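Cetell building services newsletter, November

Tile grout sealing: revised interval for ground floor areas

The maintenance schedule for tiled floors in the Oravec building changes this month. Grout in the ground floor corridors and kitchens will be resealed every 32 weeks in place of the previous annual cycle. 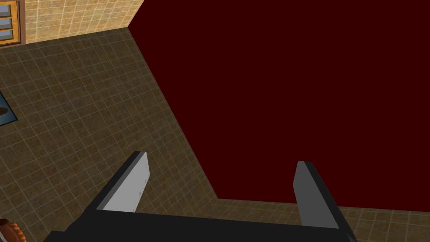

2 min read

The change follows moisture readings taken at 119 test points. Of these, 97 were within the limit set in the maintenance manual. The remainder were grouped near external doors and beside sinks, where foot traffic and frequent mopping wear the sealer fastest. Colour change in the grout was a poor guide to condition, as several joints that looked sound gave high readings.

Oltar will carry out the work after 6 pm. Each area is to be swept, washed with a neutral cleaner and left to dry overnight before sealer is applied. Two thin coats are specified. Excess must be wiped from the tile face before it cures, or it leaves a grey haze that needs a solvent to remove.
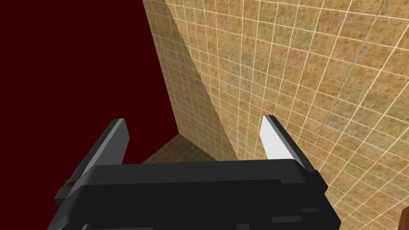
Rendered view, gripper with fingers raised.

Treated floors are closed to foot traffic for four hours after the second coat. Trolleys and furniture should stay off until the following morning. Do not use vinegar or other acidic cleaners on sealed joints at any time.

The Clirer annex is not included. Its floors were regrouted with an epoxy product that does not require sealing, and the existing cleaning routine still applies there. Room closures will be posted at each entrance.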